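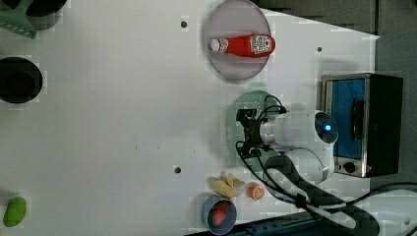

Omotdale, Thursday, December 22, 2022 - The Omotdale shared workshop has released the build files for Dodach, a benchtop manipulation station assembled by members over the past 18 months. The station pairs a bought-in robot arm with a member-built gripper mount, control software and a fixed white work surface. It is used for pick-and-place trials with household objects and toy food.

The release covers drawings for the mount, the wiring schedule and the Fliltovach motion planner, version 753. All files are free for non-commercial use. Materials other than the arm came to $2,000, paid from member dues.

"Most of the labour went into calibration," said build lead Đạt Quách. "A rounded object and a flat plate need different approach angles, and the planner had to handle both without a tool change."

The current object set includes kitchenware such as plates, bowls and graters, together with toy fruit and vegetables. Arm speed is capped at 80 millimetres per second while members are at the bench. Cable routing along the arm is still external - an internal harness is being drafted.

A second station, Khương, will be started in January. It will use the same mount and a revised controller enclosure.

Enquiries: Đạt Quách, Omotdale shared workshop.

Recent items
Fliltovach planner: change log
Bench booking hours over the holidays
Laser cutter back in service
Soldering induction, new places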